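Brunton show flats and furniture workshop, open afternoon

The buses to Brunton leave from the stand behind the market and take you to the bottom of the hill. From there it is a steep walk up past the allotments. I got to the gate just after one, and the car park was already full.

The site used to be a blanket mill. Spinning stopped there long before I moved to the area, and the building stood empty until Zomgate bought it and split it in two. The river side is now small flats for rent. The road side is let as workshops, and the largest of those belongs to Rerkura, who make and repair bedroom furniture.

Our guide for the flats was Shayne Katene, who works in the lettings office. She took us up in groups by the old stone stairs, as the lift was being kept for people who needed it. There are 463 steps in the whole building if you do every staircase, which she said she had done once and would not do again. The top flats have the better light but the ceilings slope, so a tall wardrobe will only go against one wall. Rent starts at 900 a month with water included. Parking is extra, and there is a waiting list for it.

I asked about noise from the workshops. Saws have to stop at six in the evening, and the wall between the two halves was lined when the flats went in. In the flat nearest the wall I could hear a radio -- faintly -- and nothing else.

Bedroom furniture was the part I had come for. We have a small back room at home and want a dressing table that will go under the window. 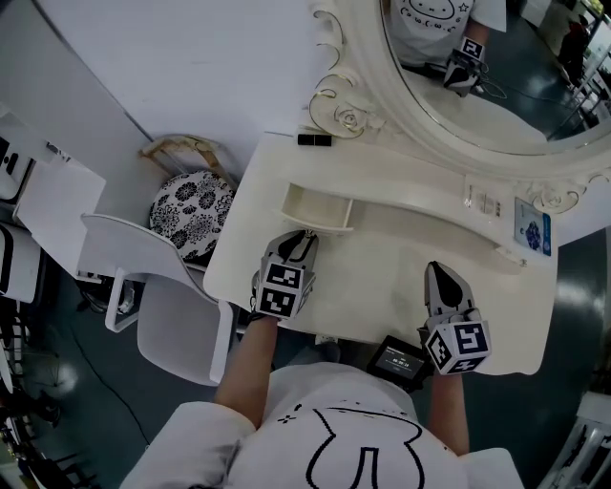
A cream-white vanity table with its shallow drawer open.

Fletcher Bolger runs the repair side at Rerkura and gave a short talk on drawers. Most of the ones he sees have been overfilled, and the bottom panel has sagged and started to rub. He turns the panel over if it is sound and replaces it if it is split. For a drawer that sticks in damp weather he suggests candle wax on the runners before anyone reaches for sandpaper. He was less keen on painting old pieces, mainly because of the hours it takes to strip them later.

Prices were on cards tied to the handles. A refurbished bedside cabinet was within our reach, but the dressing tables were more than we wanted to pay. They will also take a piece in for repair, and the wait is roughly 7 weeks at present.

Tea was in the old counting room on the ground floor. The fruit loaf had gone by three. There are two toilets, both on that floor, and the queue went back to the front door.

The next open afternoon is planned for March. Flats can be seen at other times by ringing the lettings office, but the workshops are closed to visitors between open days.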